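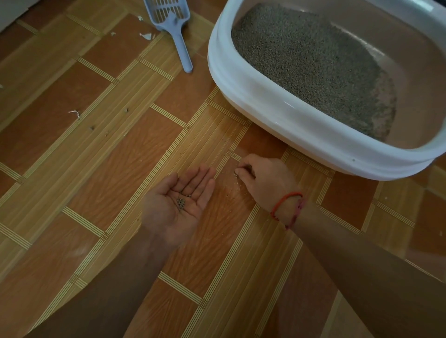

Litter on the Loose: My Home Science Project on Keeping Cat Litter in the Box

Mwanaisha Mugo
Household Materials elective, project report

Why I picked this

Everybody else in my section picked something respectable like paint or laundry soap, and I picked cat litter. I have lived with my cat Temba for two years, and in that time I have stepped on more little gray pellets in bare feet than I want to think about. They get in my socks, they get in the rug, and once I found one in a cereal bowl (clean, thank goodness, but still!). So when we were told to choose a problem from our own homes and test a fix for it, I didn't have to think very long.

My question was pretty simple: how much litter ends up on the floor in a normal day, and can I bring that down without buying a fancy new box?

The setup

The litter box is a big oval plastic tray with a thick white rim, and it sits right on the floor of our hallway in Rikisside. No lid, no door. Temba had a covered one as a kitten and hated it so much that she started using the bathtub, so a lid was never going to be part of this project.

The floor matters more than I expected. Ours is printed to look like wood parquet, all orange-brown and tan panels with thin stripes running between them, and it is a terrible background for finding litter. The dark grains disappear into the wood pattern and the light ones disappear into the stripes. My first two days of collecting are probably low for exactly that reason. After that I started going over the floor with a flashlight held down low, so every pellet threw a little shadow, and I found a lot more.

Materials I used:
The tray we already had
Bisik clumping litter, the gray unscented kind
The blue slotted scoop
A Curkby kitchen scale that reads in grams
A soft hand brush and a piece of stiff paper
An old bath towel
A notebook, which now lives on top of the washer

How I measured

Each morning at 7 I cleared the floor completely. Each evening at 7 I gathered up whatever was on the floor, put it on the paper, and weighed it. I only counted clean, dry litter. Anything else went straight in the trash and did not get near the kitchen scale, and yes, my mother asked about that several times.

I tried three ways of picking up. The vacuum was fastest, but then the litter is in the vacuum and you can't weigh it. The brush was okay, except it flicks the small grains away from you if you push too hard. What I ended up doing most days was getting down on the floor and scooping it together with my hands, then using the brush for the dust. It sounds silly, but hands are really good at this. You can feel the grains you can't see. (I washed up properly every time - this was a question from my section leader so I am putting it in writing.)

The three tests

Each test ran for five days, so 15 days altogether, all in August.

Test one was just normal life. I filled the tray with 2000 grams of litter and changed nothing else, and 40 grams a day on the floor was my average. I honestly thought it would be less. The worst spot was right in front of the rim where she climbs out, and a second bad patch was over on the scoop side, and that one is my fault and not the cat's. I shake the scoop too hard.

Test two was less litter. I took out 300 grams and smoothed the rest so it wasn't heaped up at the back. Temba likes to dig, and when there is a big pile behind her she kicks it right over the edge. With less in the tray the evening weights came down every day but one. The one bad day I had company over and she was racing around the hallway like a maniac, so I left it in the data but marked it with a star.

Test three was the towel. I put the amount of litter back to where it started and laid the bath towel folded in half in front of the tray. It caught plenty of litter between her toes, but shaking it out over a sheet of paper was a pain, and a good bit stuck in the loops and never made it to the scale. So the numbers for test three look better than they should. I would not trust them very much.

Things that went wrong

On day four I spilled while I was topping up the tray, which wiped out that day's number and I had to run the day over. On day nine I forgot the morning cleanup until almost lunch. Also, the Curkby scale turns itself off after a minute, and a minute is not a long time when you are trying to get the last few grains off a floor that looks exactly like them.

What I would do next time

I'd use a plain light-colored mat under everything so I could see what I was picking up. I'd also weigh the litter from the climbing-out spot and the scooping spot separately, because I have a feeling that half of this "cat problem" is me and my wrist. And I'd like to try a tray with a higher back. The one we have slopes down low on the side she digs from, at least the way I fill it.

For now we are staying with the smaller fill. I top it up a little at a time, with the scoop held down low, and the towel has gone back to the bathroom.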